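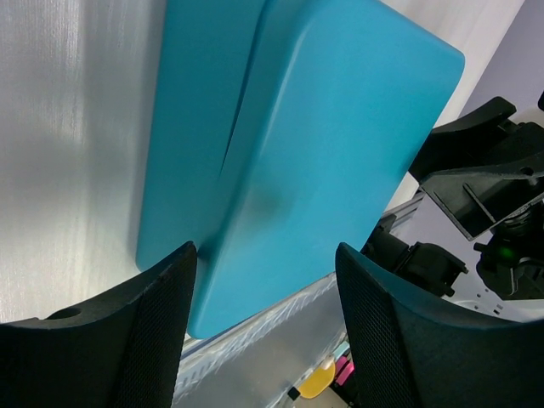 Blue case or block, matte finish, seam or groove down the face. Faint smudge near the middle.

Flostberg Cabin: spring opening checklist, with my comments
Walked through March 17, 2019. Filled in by Yolandi Hlongwane

OUTSIDE

Roof and gutters — OK
Went up the ladder on the north side while Colton held it. Two shingles have lifted by the chimney but they're still nailed. Gutters were packed with pine needles (so many needles!) and I scooped out what I could reach.

Front steps — FIX
Second step from the top rocks when you put your weight on the left side. I've put orange tape on it. Please don't just step over the tape like Deepak did, use the side door.

Woodpile — OK
Tarp blew off at some point in February and the top row is damp. The rest burns fine, I tried it.

INSIDE

Smoke alarms — OK
Both of them go off with the test button. The hallway one also goes off when you make toast, so it's working a little too well. New batteries in both.

Carbon monoxide alarm — REPLACE
The date on the back has passed. It still beeps when you test it, but the button only tests the beeper, so I want a new one in before anybody sleeps here. Ruan is picking one up.

Fire extinguisher, kitchen — OK
Needle in the green, pin in place, hose not cracked. I moved it from behind the trash can to the hook by the door, where it was supposed to be all along.

Wood stove — OK, with a note
Glass is clean, door rope is a bit flat along the bottom. Shut a strip of paper in the door and tug it — mine slid right out at the bottom corner. One more season maybe, then new rope.

Water heater — OK
Turned it down a bit, it was scalding at the sink. Cold tank weighs a ton and the straps are tight.

Water pump — WATCH
Primed on the third try. The meter reads 3,414, which I'm writing down here so we can compare in the fall and stop arguing about who takes the long showers.

First aid box — RESTOCK
Out of the big bandages and the tweezers have walked off again. The burn gel is fine until next year.

Mice — YES
Droppings under the sink and in the drawer with the good dish towels. I stuffed steel wool around the pipe and washed everything twice.

STILL OPEN
Step: Colton
CO alarm: Ruan
Bandages, tweezers: me
Stove rope: ask Vusumuzi what size he bought last time

Key is back on its nail.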